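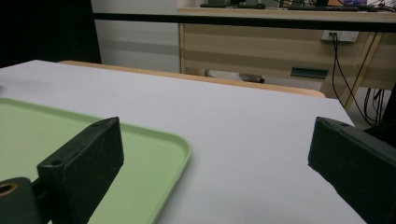
Unit 4: Writing a policy for a small lending library
Course notes, prepared by Olga Sequeira

These notes cover the second half of the unit. You should already have read the chapter on ownership and donations in the course reader, and you'll need your own draft membership form for the exercise at the end.

4.1 What a lending policy is for

A lending policy sets out who can borrow, what they can borrow, for how long, and what happens when something comes back late or doesn't come back. In a small library, by which I mean one with no permanent paid staff, it also does a second job: it means that whoever is on the desk gives the same answer as the person who was on it last week.

Most of the small libraries we look at in this course started without one. The Loureiro collection lent books for years on the strength of an exercise book and a pencil on a string. That worked while the borrowers all knew each other. The trouble came when the collection was opened to people from neighbouring suburbs, and two borrowers in the same month were told different things about renewals.

A policy should be short enough to read at the desk. Two pages is plenty. If it runs longer, the extra material probably belongs in a procedures manual, which is covered in Unit 6.

4.2 Membership

Decide first whether you need members at all. A street library doesn't. A collection of local history pamphlets that can't be replaced certainly does.

If you have members, the policy should state:

who is eligible (residents only, anyone with a postal address, anyone at all)
what proof is needed
whether children can join in their own name, and from what age
how long membership lasts before it must be renewed
what personal information is kept, and for how long

The last item is the one most often left out. Borrowing records are personal information. Keep what you need to get the book back, and once it is back, ask whether you still need the record. Many libraries keep a count of loans per title and delete the borrower's name on return. Check the privacy law that applies to you before settling on a form of words. The rules differ between organisations of different sizes and kinds, and these notes are no substitute for advice.

4.3 Loan periods and limits

There is no correct loan period. Three weeks is common for general fiction and two for anything with a waiting list. If you only open one day a week, make every loan period a whole number of weeks so that nothing falls due on a day the door is shut. This sounds obvious, but the first Amham policy had a loan period of ten days with Saturday opening, so every book was either returned early or overdue.

Limits on the number of items per borrower matter more in a small collection than a large one. Work it out from your own stock. Amham has 2,017 items on the shelf list and 80 active borrowers. If each borrower took the maximum of 25 at once, 2,000 items would be out and the shelves would be almost bare. It has never happened and isn't likely to, but the sum shows that the limit is doing no work. Compare it with what people really borrow, and set the number a little above that.

Renewals: say how many are allowed, how they can be requested, and whether a reservation by someone else blocks them. It should.

4.4 Late returns and fines

Small libraries have moved away from fines, and I'd suggest you start without them. The money is seldom worth the labour of collecting it, and a borrower who owes a few dollars may simply stop coming, with the book still at home. What most policies use in place of a fine is a pause on further loans until overdue items are returned.

Set out the reminders in order. For example:

First reminder, one week after the due date, by text or email.
Second reminder, three weeks after the due date, by phone if a number is held.
Final notice, eight weeks after the due date, with the replacement cost stated.

After the final notice, treat the item as lost. Replacement cost should be a figure your volunteers can look up – either the price recorded at purchase or a flat amount for each category. Don't leave it to be argued at the desk.

4.5 Damage

Ordinary wear is a cost of lending and should be described that way in the policy. Loose pages, faded spines and cracked hinges will turn up in anything popular. Water damage, missing pages and writing in ink are usually chargeable. Ask borrowers not to do their own repairs. Sticky tape yellows, stains the paper and is slow to remove, and a torn page is far easier to mend if it arrives untouched.

4.6 Items that don't circulate

Every policy needs a short list of exclusions. Typical entries are reference works, single copies of local material, items on deposit from another owner, and anything awaiting repair. Mark these items on the spine as well as in the catalogue. The Skidard reading room relied on the catalogue alone and lost a run of parish newsletters that way.

Euan Halliday's guest lecture in February will deal with deposits in more detail, using the Trirno family papers as a case. Please read the deposit agreement in the reader beforehand, particularly the clause on withdrawal at short notice.

4.7 Review

Put a review date in the policy itself. Once a year is reasonable for the first three years and every second year after that. Record each change with the date it took effect, and keep superseded versions in a folder. Disputes tend to be about what the rule was when the book went out.

Exercise

Draft a lending policy of no more than two pages for a collection you know. Cover sections 4.2 to 4.6. Attach your membership form, and add a paragraph explaining how you arrived at your loan limit, with the working shown. If you haven't access to a real collection, use the Amham figures above – but choose a different limit and defend it.

Bring two printed copies to the next workshop. One will be marked up by another student and the other handed in.

Notes revised 1/22/23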